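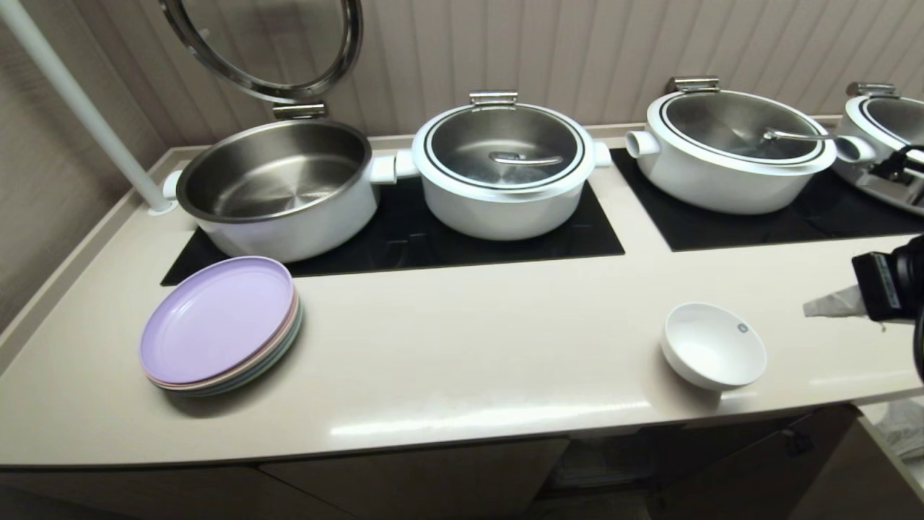
Projects > Food and Community > Skellitz Shared Meals > Reports

Progress report to the Ament Fund: second reporting period

August 7, 2026 | by the Skellitz Shared Meals project office

12 shares | 3 comments

This report covers the work of the Skellitz Shared Meals project from the end of the first report until now. We write it in the order of the work plan which was agreed with the Ament Fund, so that it can be compared with the plan easily. Where something was not done, we say it under the same heading and not in a separate part.

1. Meals served

In this period we served 2,302 meals. The plan had foreseen fewer, but we do not want to present this only as a success. A large part of the increase comes from the weeks when the school in Skellitz was closed for repair of the heating, and many families came to us with their children at midday. When the school opened again, the number went down to the usual level and it has stayed there.

The meals are mainly soups, stews with beans or lentils, and rice or potatoes with vegetables. Meat is served once a week. We were asked in the comments to our last report why it is not more often. The reason is the price, and also that a good part of our guests do not eat pork, so that one dish without meat is the simplest way to have everybody at the same table.

Guests pay what they can into a box near the door. We do not write down who pays and who does not. The income from the box is shown in the financial table, which was sent to the Fund separately.

2. Registered households

There are now 326 households on our list. Registration is not a condition for eating with us, it is only needed for the food parcels and for the home delivery. We made the form shorter in May, after several older people told us they did not understand the second page. The second page asked for the income of every member of the household. We have replaced it by one question with three possible answers. The cooperation with the district office has not suffered from this, as the office accepts the short form for its own statistics.

We had planned to visit every new household in the first month. This was not possible for the villages on the other side of the river. The bus line was changed, and the visit now takes a full day for two or three houses. We have started to do the first conversation by telephone and to visit only when the family wishes it. We ask the Fund to tell us if this change needs a formal approval.

3. Food supply

Our main supplier for dry goods is still Sturkov. The prices for rice and oil were raised once in this period. We had a written agreement for flour and sugar, and these prices were kept. We have asked Sturkov to include rice and oil in the next agreement also, and we were promised an answer before the autumn.

The vegetables come from the Belhaj farm and from the private gardens of people in the town. The farm gives us the produce which is too small or has a wrong shape for the shops. In the first part of the year this was mainly carrots, beets and cabbage, and the cooks had some difficulty to make a menu with enough change in it. Since the summer there are zucchini, tomatoes, green beans and a lot of herbs. We have frozen a part of the beans for winter.

One delivery of potatoes had to be thrown away because it was rotten inside. The farm replaced it the same week without costs. We have since changed our way of receiving the goods: one person cuts open a few pieces from every sack before signing the paper. It takes more time but it was not a problem for the drivers.

4. Cooking course

The work plan contains a cooking course for people who live alone and for young people who move out of their parents' home. We have held 8 evenings. The content was very basic: how to cook dry beans, how to use one chicken for several meals, how to store bread, what can be frozen and what not. The evening about reading the labels and dates on food was the best attended, which we had not expected. Many people throw away yogurt and eggs on the printed date, and there were long discussions about this.

The recipes were collected on single sheets. Some participants asked for a booklet. We have not printed one, as it is not in the budget, but the sheets can be taken home and we also put them on the notice board of the library.

The participation of young people was weak. In the first evenings there were several, later only one or two came. We asked those who stopped coming. The most common answer was the hour, because the sports training is at the same time. From the autumn we will begin later in the evening. We do not know yet if this is enough.

5. Home delivery

The home delivery for people who cannot leave the house started with delay. We needed a permission for the transport of warm food, and the authority asked two times for additional papers. The permission arrived in May. The delivery is now done on three days of the week, by bicycle in the town and by car to the villages.

The boxes we bought first were not good. The lids became loose after washing, and soup ran out into the bags. The seller took back the unused ones, and the rest we use for bread and fruit. The new boxes are more expensive. The difference was taken from the line "small material", where there was still money left.

Several guests of the home delivery have said to us that the short talk at the door is as important for them as the meal. For the drivers this means that a round takes longer than we calculated. We have divided the longest round into two parts.

6. Finances

The spending is within the budget in total. Two lines are higher than planned: transport, for the reason given above, and electricity. Three lines are lower: printing, training of staff, and rent. The rent is lower because the town reduced it for the months of the roof works, when we could not use the store room. We would like to move the amount which was saved on rent to the transport line. The request for this is attached to the financial table.

The invoice for the insurance came late and is not included in the table. It will appear in the next period.

7. Difficulties and open points

The store room is dry again after the roof works, but the shelves on the north wall must be replaced. We have two offers and wait for a third one.

We still have no good solution for the weeks of the summer holidays, when many of our helpers are away. This year we closed the midday meal for one week and gave out parcels instead. There were complaints, and we understand them. For next year we are speaking with the neighboring parish about sharing the service in this time.

The translation of the information sheet into two other languages is finished for one language. For the second the text is translated but not yet checked by a person who speaks it from home.

8. Next steps

Until the next report we intend to sign the new agreement with Sturkov, to restart the cooking course with the new hour, and to finish the second translation. We also will ask the registered households by a short questionnaire which days are best for the parcels. The results will be sent to the Fund together with the next financial table.

We thank the Ament Fund for the quick answer to our questions in spring, and we are available for a visit on any day when meals are served. Please let us know before if a meal is wished, so that the kitchen can plan for it.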